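Print this page
E-mail this page to a friend

The woman who mends other people's tablecloths

I'd been told to look for the green door next to the chemist, and I walked past it twice. There is no sign. When I finally knocked, the woman who runs the Culunlow mending room shouted down that it was open, it was always open, and would I mind wiping my feet as there was cream linen on the stairs. There was, too! A whole banquet cloth of it, folded over the banister like a sleeping cat.

She asked me not to use her name ("everyone who needs me has already got my number") so I won't. She has been mending household cloth for a living since she was made redundant from the Trolex curtain works, and before that she did it for her mother, her aunts and most of the street. Tablecloths are what she likes best. She does blankets and the odd cushion, and she'll take up a pair of curtains if you ask nicely, but it's tablecloths that make her put the kettle on and sit down properly.

"People think a tablecloth is a flat thing with four corners," she told me, pouring. "It's got a top and a bottom and a way it wants to hang. You put it on wrong for ten years and it'll go at the fold, every time, and then they bring it to me and say it was the cat."

I asked what comes in most. Wine, surely? She pulled a face. Stains aren't really her line, and she sends those to Hájek, the cleaners at the far end of the market, who have been good to her over the years and send their torn things back the other way. What she gets is wear. Holes where a table has a sharp corner, thin patches where the same person has leaned their elbows through the same Sunday lunches, and burns, though fewer than there used to be now that hardly anyone smokes at the table. Knitted cloths are a separate headache, she says, as one dropped loop will run halfway to the floor if you leave it.

"With a woven one I can darn. With a knit you have to go down and fetch the stitch back up, like getting a bucket out of a well. I use a crochet hook for it, a tiny one. My eyes are not what they were, so I do knits in the morning."

She keeps a book of every job, with a snippet of thread taped beside each entry so that she can match it if the cloth comes back. The book for this year had got to 487 when I visited. Last year she finished on 584, which she thinks was too many, and she has promised her daughter she'll slow down. I looked at the pile behind her chair and didn't say anything.

We got on to money, as you do. She charges by the hour and guesses the hours beforehand, and she's a poor guesser by her own account, always in the customer's favour. One man brought in a lace cloth that had been his grandmother's and asked her to value it while she was at it. She told him she had no idea. He said an auction house had offered him 1000 pounds. "I said well, take it then, and he looked at me as if I'd slapped him. He didn't want to sell it. He wanted me to tell him not to." She mended it, and he uses it every Easter.

I wanted some advice to take home, and I got plenty. Don't iron a knitted cloth flat or you'll kill the texture; lay it on a towel, pull it gently square and leave it alone. Roll your good linen round a cardboard tube if you've got the cupboard for it. If you must fold, fold it differently each time. She buys her thread from Astex, mostly the undyed, and tints it herself with tea when she needs an older-looking cream. Ordinary tea bags will do. She was quite firm that posh tea makes no difference.

And if you find a hole? "Put 2 stitches in it that night. Any colour, as ugly as you like, just so it stops where it is. Then bring it to me and I'll take them out again."

I'd brought one of my own along, I'll confess, a round cotton thing with a tear near the hem that I had been hiding under a fruit bowl. She turned it over, found another tear I hadn't known about, and wrote me into the book. It'll be ready in November, she thinks, and I'm to bring back the tube it comes on.

Print | E-mail

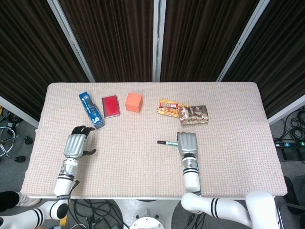 Home and Habits column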